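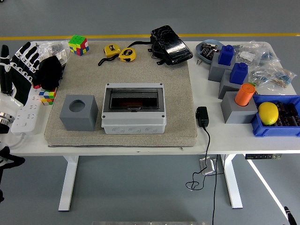 Gray enclosure with the smoky window, on the pad.

23 December 2019

Condensation in outdoor boxes, continued. Writing this up before the break so I don't have to reconstruct it from scraps of paper.

Background for whoever reads this cold. The boxes at Nernholm have been getting water in the bottom since July. The usual story is that the lid gasket leaks. I believed it too, until I opened one after a dry spell and found a puddle under the terminals. Gasket looked fine. No tide mark on the inside of the lid, no dirt track down the wall, and rain brings dirt with it at that site. So my working view is that the water comes in as air. The box warms up in the sun and breathes out, cools in the evening and breathes in, and the damp air drops its water on the coldest wall.

Fontana wants us to fit Vevent plugs in all of them. The brochure says the plug "eliminates condensation." I don't believe that sentence. A membrane vent lets pressure even out without pulling water past the gasket. Good. It also lets vapor through both ways, so the best you can hope for is that the inside ends up about as damp as the outside. At Nernholm the outside is very damp. If a cold night follows a wet day, you will get dew in a vented box too. It may dry out faster the next morning, and that is worth something, but it isn't "eliminates."

They sent the Carnesik report as proof. Read all of it over the weekend, 106 pages, most of them photos of test chambers and calibration certificates. The part that matters is a short table near the back. 500 cycles, and the vented boxes finished dry. Problems I have with it:

The boxes were empty. Ours have a transformer in them that gives off a little heat, and cable glands that are never as tight as the ones in a test lab.

They dried the chamber air at the end of every cycle before opening the doors. So of course the vented boxes were dry. They had been given dry air to breathe and a path to breathe it through. The sealed ones had no path. That tells me the membrane passes vapor, which I already accepted.

No box with a plain drain hole in the bottom. This is the comparison I care about, since a drill bit costs us nothing and we already own the mesh to keep insects out.
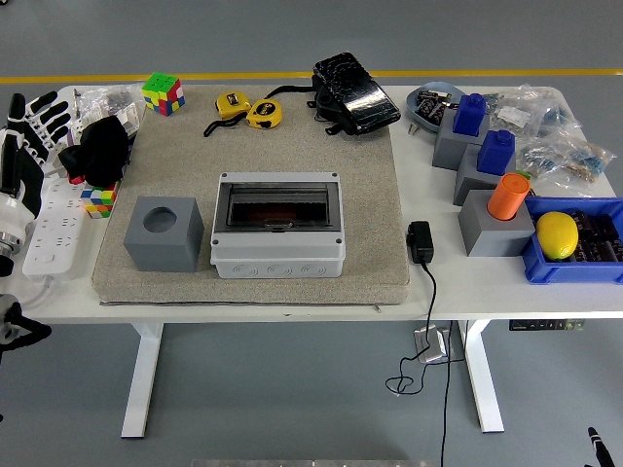

The drain hole has its own problems, I know. It ruins the rating on the label, and the inspector will ask about it. A listed drain fitting would get around that but then we are back to buying a part, and the price gap with the Vevent gets small. Need the real price for both. Fontana quoted the plug "in volume" and would not say what volume.

What I did: set up 3 boxes on the north wall. One sealed as supplied, one with a Vevent in the side, one with a drain in the floor. Same size, same make, a small resistor in each to stand in for the transformer. Dry paper towel in the bottom, weighed before it went in. Plan is to pull the towels after 7 weeks and weigh them again.

Weak points, before somebody else lists them. One box of each kind proves very little. If the sealed one has a bad gasket out of the bag I will learn about that gasket and nothing more. The north wall gets hardly any direct sun, so the daily swing is smaller than on site and all of them may come out dry. Towel also holds water that would otherwise run to the drain, which is unfair to the drain box. Thought about a tray on feet instead and didn't get to it. Should probably redo that one in January with the towel pulled back from the hole.

Also tried desiccant packs years ago in the pump house and would not bother again. They fill up, and then they sit there being wet. The pack in the old panel had been in so long the print had come off.

One thing in favor of the plugs, to be fair to Fontana. On the day I pulled the lid off the box at Nernholm it came away with a suck, so there was real vacuum in there. Any box pulling that hard will find a way to drink rainwater off the gasket sooner or later. A vent should fix that part. If they had sold it to me as a pressure fix I would have ordered a bag of them and gone home.

To do after the break:
Ask Carnesik if they have any data with a load inside the box, and with the chamber air left alone.
Get a price on the drain fitting.
Label the wall boxes properly, the marker is already fading.
Don't open the boxes to peek. It lets the air change and spoils the whole thing. This is a note to me as much as anybody.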